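Projects > Bench cell > Notebook

Reading time: 8 min

February 8, 2021

Equipment planning, second pass. The first pass was a list of everything anybody wanted and it was no use to purchasing. I am writing this one as if I have to defend each line, which I will have to do when the form goes in. Prices are from the quotes in the shared folder unless I say otherwise. All without VAT.

Where we stand. Whatever is left in the small equipment line is 1519 pounds, and it has to be committed before the year end or it goes back. Committed means an order number, so a quote on its own does not count, and neither does an email saying we intend to buy. Last year we lost part of the line over exactly that. The big request (second cell) is separate and goes to the capital round, see the end of this entry.

What the 1519 has to cover, in the order I would buy:

Gripper fingers. We are on the last full set. The pads wear at the tip and once they are rounded the arms start dropping flat things, packets especially. Ollier quoted 51 pounds a pair in the harder rubber. Two arms, so two pairs to fit and two pairs on the shelf, 204 in all. I would like more but they changed the mounting holes once already and I don't want a drawer full of the wrong pattern again. Ask them to confirm the hole spacing in writing before the order goes.

Cables. The thin ones on the arms are the part that fails most often here, always close to the wrist where they flex. Sorement sell them in packs of 20. One pack is 88 pounds. We could make our own and I did work out the cost of it, but the crimping is slow and the home-made ones have not lasted as well. Buy the pack.

Wrist camera spares. One spare module, 64 pounds from Sorement, same order to save on carriage. If a camera goes we stop, and the last replacement was three weeks coming.

Controller boards. One spare. 47 pounds. I had two down at first. One is enough if we reorder as soon as it is used, and somebody has to remember to do that, so I am putting a card in the box.

That comes to 403, which leaves 1116 for the thing we have argued over since January, the props and furniture question.

The work in the cell at the moment is shelf work. Items go on and off the tiers of a small table, some lying singly and some in a heap, plus whatever odd-shaped object we put in beside it. It is cheap to run and the arms are a fair size for it. The trouble is that there is only one layout to hand at any time. Changing over means clearing the floor, finding the next piece of furniture, finding the items that belong to it and putting it all where the sheet says. I have written down changeovers for a fortnight and the usual one is 40 minutes. The arms sit still for all of it.
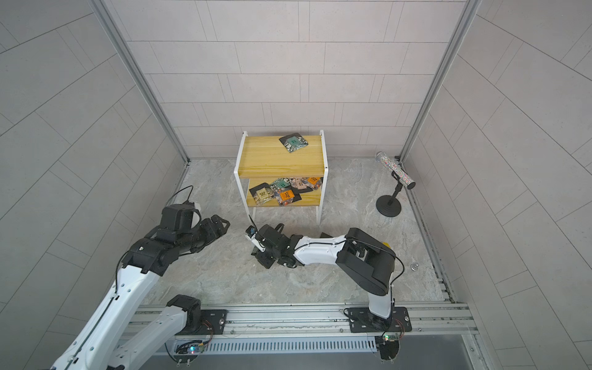 One reply in the margin of the first draft was that 40 minutes is a storage problem and we should stop trying to solve it with furniture. The note went on: buy shelving and lidded boxes, put one layout in each box with its sheet taped inside the lid, and see what the changeover time does before spending on a second set of anything.

I did not like this when I first read it and I have come round to most of it. When I went back over the fortnight, the longest part of nearly every changeover was looking for things. The placing itself is quick. There was one afternoon when we spent longer hunting for a stand than it would have taken to run the whole job with a different one.

So, revised:

Shelving. One bay, steel, from Hinder, 129 pounds delivered flat. Goes against the corridor wall where the old plotter was. I measured, it fits with the door open.

Boxes. Pack of 20 with lids, also Hinder, 160 pounds. Clear ones. The grey ones are cheaper but then we are back to opening every lid.

Labels and a label printer. We have the printer. Tape only, 18 pounds.

That is 307. Running total 710, leaving 809.

Then the consumable props. Snack packets are the obvious one. They get crushed, the seams split, and a packet that has been gripped a few dozen times does not behave like a new one. I would rather throw them out on a schedule than wait until someone decides they look tired. Up to now these have been bought at the supermarket on personal cards and claimed back, and finance have asked us to stop. Proposal is a single line for the rest of the year, 120 pounds, bought through the catering supplier by the case. Mixed colours and mixed label designs. Last time we got one flavour because it was on offer and the whole heap looked the same, which was no good to us.

Other objects: 60 pounds, same arrangement. Things with awkward shapes, shiny ends, glitter, anything that rolls. Charity shops are the best source but they don't take purchase orders. I will ask whether petty cash can stand it.

Running total 890. Leaves 629.

Second table. I still want one spare of the two-tier kind, same height. If it gets bent or a joint goes we cannot carry on with a different one halfway through a batch, as the shelf heights are in the sheets. 45 pounds. I have checked and it is still being sold, but the finish may have changed. Order one, look at it next to ours, and if the shelf colour is well off then we decide whether that matters. I think it does not for the work we are doing but I would want to be asked.

Running total 935. Leaves 584.

Things I took off the list, so that I don't have to go through it again:

Powered screwdriver. Nice to have. The bolts on the mounting plates come off twice a year.

New floor covering. The marble one is fine. It was suggested that we have two or three patterns and swap them. Good idea, but the covering has to come out from under everything to be changed and that means the table positions get set again from nothing. Put it with the second cell, where it can be designed in.

Lifting aid for the arms. One person can manage with the other steadying. Not needed at this size.

Rebelo's service contract. This needs a few more words as it is the largest thing I am leaving out. They quoted 540 a year for both arms, with parts at a discount and someone on the phone. It would just fit in what is left. Against it: nearly everything that has gone wrong since we started was a cable, a finger pad or a loose connector, and we fixed all of those ourselves within the day. The contract does not include motors, I asked twice. The motors are the one thing I would want covered. If they come back with a version that includes motors I will look again, even at a higher price, but as it stands I would rather hold the money and buy a motor when we need one.

Which brings me to the 584. My suggestion is one spare shoulder motor, 310 from Rebelo, bought now. It is the joint that does the most work when an arm reaches low, as it does for anything on the floor or the bottom shelf, and I have noticed it is warm to the touch at the end of a long session. It may be fine for years. The lead time was given as seven weeks, and seven weeks with one arm is most of a term.

After that, 274. I would leave it uncommitted until the last week and then put it on more finger pads or a second cable pack depending on what has been used. Purchasing won't love that. It can be a standing item on the same Sorement order with a later delivery date, they have done this for us before.

To chase:

Ollier, hole spacing, and whether the harder rubber marks printed packets. They said no on the phone.
Sorement, combined carriage on cables and camera. Quote has it listed twice.
Hinder, delivery to the loading bay and not the front desk.
Rebelo, motor price is dated from the autumn, get it refreshed.
Finance, petty cash.

Capital round. Notes only, the proper draft is in the other folder.

The second cell should be a copy of the first as near as we can manage. Same tiled walls, same aluminium, same rail across the front with both arms on it. I know there is a feeling that we should take the chance to improve things. My worry is that two cells which differ slightly are twice the spares and twice the sheets. Improvements can go to both at once or wait. The only changes I would make are to the cable tray, with a cover that lifts off without tools, and a bit more room at the right rear corner where stands tend to end up.

Space is the harder part. The room takes a second cell only if the long bench goes, and the bench is used. Before anyone costs anything I want a tape on the floor for a week so people can walk round it and complain.

Power is all right. I checked the board, there are two spare ways. Extraction not needed.

Staff time has been left out of every version of this so far and it should not be. Building the first cell took far longer than was written down and I have no reliable figure for it. If the second is to be built by the same people then the first cell runs less while it happens. That needs to be in the case as a cost, in plain words.

Running cost per cell for consumables, going by the above: finger pads, cables, packets, odd objects. I make it 472 on this year's buying. Doubling that is probably too high, as one shelf of spares can serve both, but use the doubled figure in the form.

Order of doing things this week: Hinder first, as the shelving can go up without waiting for anything. Then Ollier once the spacing is confirmed. Then the combined Sorement order. Rebelo last, when the new price is in. Changeover times to be written on the sheet by the door, start to finish, including the looking for things. When the boxes are in use I will compare with the fortnight I already have, and add the result to this page.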